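Courses > Hospitality and Baking Arts > Food Display > Week 3 handout

Week 3: Plates, Props and the Pretend Donut

Syllabus | Handouts | Reading | Studio hours | Contact

Last updated Sep 25, 2022

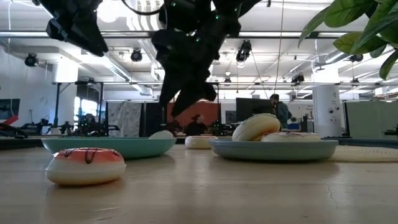 So, picking up where we ran out of time in class. I promised I'd write up the part about height and color before you start your own tabletops, and a few of you (hi, Zaid) wanted my rambling about plates in writing, so you're getting that too.

We use toy donuts for the first half of this course and I'm not sorry about it! Real glaze goes dull, real frosting picks up thumbprints, and by the second hour everybody has eaten the homework. A toy one lets you move the same piece 14 times and still judge it fairly on the last try. You'll get real pastry in February, I promise, and you'll miss these.

Start with the table. I like a pale wood top with a little gloss, because a pink donut sitting right on it gives you a soft reflection underneath, and that reflection does a lot of work for free. Put the same donut on a busy cloth and it just sits there. If your table is too shiny you'll start seeing the ceiling lights in it, so walk around it before you commit to a spot.

Next, plates. I keep reaching for teal-green and a pale blue-grey, both round and shallow with a curved rim. Cream and white donuts can look like nothing at all on a white plate, and a cool color wakes them right up. Pink with brown drizzle is loud enough to live without a plate, so that's the one I put down front, straight on the wood. Remo Marchetti, who taught this class before me, plated absolutely everything and we argued over it for years. Try it both ways and tell me who's right.

Watch the rims, though. Get down low, where somebody sitting at a cafe table would have their eyes, and look again. Even a shallow plate can hide most of a donut lying flat on the far side, and all you get is a little white bump peeking over. If you want that bump (it can be charming, like something's waiting for you back there), keep it. If you wanted people to see a donut, move it or give it some height.

Which brings me to standing one up. One donut on its edge next to one lying flat is my favorite trick for a plate of two. The upright one catches the light along its top curve, and if the flat one tucks in partly behind it the pair reads as a group. Don't stand them all up. Nives Gatti did that with a whole tray last year and it looked like a tire shop (she agrees, I asked).

I'd also put something with texture off to the side. A round woven placemat in beige is plenty. Leave it empty for now and resist the urge to fill it, at least until I've seen your first layout.

For next week:

Set up one table with five donuts and two plates. At least one donut stays off the plates.
Do a second version with the same pieces and one donut standing on edge.
Look at both from sitting height and from standing height, and write me a paragraph on what disappeared.
Read the Granano packet, page 22 only. The rest is on menus and we'll get there.

Plates and placemats are on the low shelf in room 313, drizzled donuts in one bin and plain in the other. Please put them back that way! Femi Anozie has the key if I'm teaching. And if you find a crack or a scratch in a tabletop, turn the layout a little so it runs behind something, or leave it alone. I kind of like a table that's been used.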